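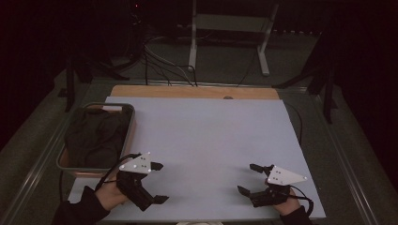 Oct 3, 2018

I said in January that I would write up the work table when it was finished. It isn't finished, but I have stopped changing it every week, so this is as good a time as any.

Some background for people who are new. Room 403 is the one at the end of the hall that I share with Nusrat Sial and Mounir Soliman. We each have a desk, and there is one shared table that all three of us use for anything too big or too messy for a desk. For most of last year that table was a problem. It had a dark top that hid small parts and threads, and it collected everything. At one point there was a box of 2,000 labels from Tarar sitting on it for six weeks with the lid off.

The first thing I changed was the surface. I wanted something pale and matte to work on. Pale so I could see what I had put down, and matte so the ceiling lights wouldn't bounce back in my face. I tried a glossy one first, which Nusrat had left over from her apartment, and it was awful after four in the afternoon. I returned to the matte idea and paid 63 dollars at Hurkell, delivery included. Mounir thinks that was too much. He may be right, but he uses it more than I do.

The second thing was a rule that the middle stays clear. Anything that has to be on the table goes to a side or to the back, and when you are done the middle gets cleared for the next person. It took a while for that to stick. I moved a lot of coffee mugs that spring.

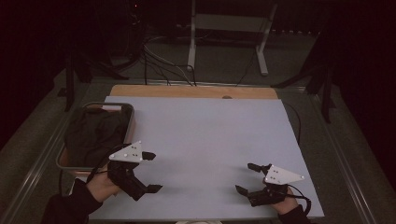
Small loose things were harder, and cloths were the worst of them. We always have one going, and for months it was wherever the last person dropped it, usually on top of something I needed. I tried a hook, which came off the wall, and then a drawer, which meant no one ever got the cloth out. What we do now is keep a tray at the left, far enough over that it sits across the edge of the pale surface and takes up very little of it. The black cloth goes in there crumpled up. I did fold it for the first few days and then gave up. It fills most of the tray either way, and a crumpled cloth is quicker to grab. If you are setting up something similar, get a tray with a rim. The flat one I had before was no better than a plate.

Nia Foulkes asked me why I don't get a bigger tray and put the pens and tape in it too. I had one of those. It was from Metitz and it had five compartments, and within a month each compartment had a bit of everything in it. One tray with one thing in it has been easier to keep up.

Cables I have only half solved. I would like all of them to go off the back, but some of them need to reach the front, so they run down the side. Usman Yousafzai from across the hall suggested clips. I bought a bag of 50 and have used nine. They hold well enough on the underside of the table and badly everywhere else – the adhesive doesn't like the metal. If anyone has used a different kind on metal for more than a few months, leave a comment and tell me which.

Cleaning is quick now. I wipe the whole surface at the end of the day with a barely damp cloth, then go over it again with a dry one. Pencil comes off. Marker does not, so markers stay on the desks. I have also learned to lift things up when I move them. Dragging a box across leaves a gray line, and I spent most of one evening rubbing at a line that Mounir says he can't see.

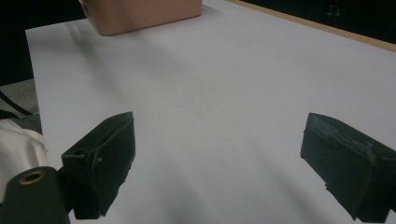
The other rule, which came later, is that a box can stay on the table only if somebody is using it that day. Otherwise it goes on the shelf by the door. Boxes were how the trouble started last year, and they attract each other. One turns up with something half unpacked in it, then there are three, and then people start putting their lunch on top. Si-woo Yeom stores his things with us when his own room is full and he has been very good about the shelf.

Things I still want to do: find a better lamp for the back corner, get a second tray so there is a spare when the first is being washed, and move my chair mat, which catches on one table leg. The lamp I liked was the Erkow one with the long arm, but it clamps to a thick edge and ours is too thin. I measured twice. I'll post again when I have found one that fits.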